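Newsletter > Workshop notes > Door furniture

Refixing and looking after bronze pull handles

Several members have asked for the notes from the February session on pull handles, in particular the dark bronze bar type now fitted at the Iltstead rooms. The text below is a tidied version, with the fixing sizes corrected where the handout had them wrong.

A pull handle does one job, but it takes more load than a knob or lever. The user grips a bar that stands clear of the door, and every pull is applied at a distance from the fixing. The further the bar stands off the face of the timber, the greater the leverage on the screws at the base. On the Iltstead doors the bar stands 65 mm off the wood. That is comfortable for a gloved hand, though it is at the upper end of what we would fix with wood screws alone.

The measured length of the longest bar is 394 mm. Handles of this kind are often sold by overall length and drilled by fixing centres, and the two figures should not be confused. If you are replacing one handle of a pair, measure between the middle of one post and the middle of the other, twice, before ordering. A bar that is 2 mm out will go on under force and will then work itself loose over the following winter.

Before removing anything, put a strip of low-tack tape on the timber around the base plate and mark the top edge in pencil. Oil and polish build up against a plate over the years and the wood beneath will be a different colour. Unless the plate goes back in the same place, the old outline will show.

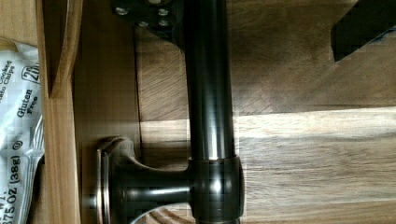 Use a hand screwdriver for removal, with a tip that fills the slot or recess completely. Power drivers slip, and a slip across a dark finish leaves a bright line that cannot be hidden. If a screw is tight, turn it a fraction clockwise first, then back. If it is still tight, hold a hot soldering iron on the head for a minute and let it cool. The expansion is usually enough to break the grip of old varnish in the hole.

Where the hole has worn oval, the common remedy is a longer screw. We advise against going up in gauge, as the head will then sit proud of its countersink. A better repair is to drill the hole out cleanly, glue in a hardwood plug with the grain running the same way as the door, and pilot it afresh. Leave the glue overnight. For 5 mm screws in oak we use a 3.5 mm pilot; in pine, 3 mm. Rub a little candle wax on the threads and run them in by hand.

Tighten in stages. With several screws in a plate, bring each one down until it just touches, check the bar with a level, and then nip them up in turn. Tightening the first screw fully pulls the plate off line and the others follow it. Stop when the plate no longer rocks. Crushing the timber under the rim gains nothing and shows as a dent if the fitting is ever moved.

Grub screws deserve a separate mention. On many bar handles the bar is held in its post by a small grub screw on the underside, and this is the usual source of a rattle – people tighten the base and wonder why the noise continues. Check which hex key fits before applying any force. Metric and imperial keys are close enough in the small sizes to round out the socket.

On cleaning: an oil-rubbed bronze finish is meant to wear. The dark surface thins where it is handled and the warmer metal comes through at the edges. Metal polish will take the finish off in patches. A soft cloth, warm water and a drop of washing-up liquid are sufficient, followed by a dry cloth. A thin coat of clear paste wax twice a year slows the wear. Apply it with a finger on the back of the bar, where a cloth tends to miss, and buff after ten minutes. Keep the wax off bare timber, as it will stop any later coat of oil from taking.

If the timber itself is to be oiled, take the handle off and do the whole face in one go. Cutting in around a base plate leaves a ring, and surplus oil creeps under the rim and goes sticky.

The Drusano catalogue lists spare posts and roses separately, so a damaged base need not mean a new handle. The older Wilczyńska pattern has a different thread and its parts will not interchange with these. The society holds 160 assorted bronze screws left over from the Zidenico doors, and members may draw on them for small jobs. Please note the size and quantity taken in the stores book.

The next session will cover mortice latches and strike plates. Bring your own chisels, sharpened.

Recent items
Hinges: packing out a binding door
Stores list, fixings and sundries
Notes on linseed oil and drying times
Draught strips for double doors
The Zidenico doors: work carried out in 2000
Sharpening evening, what to bring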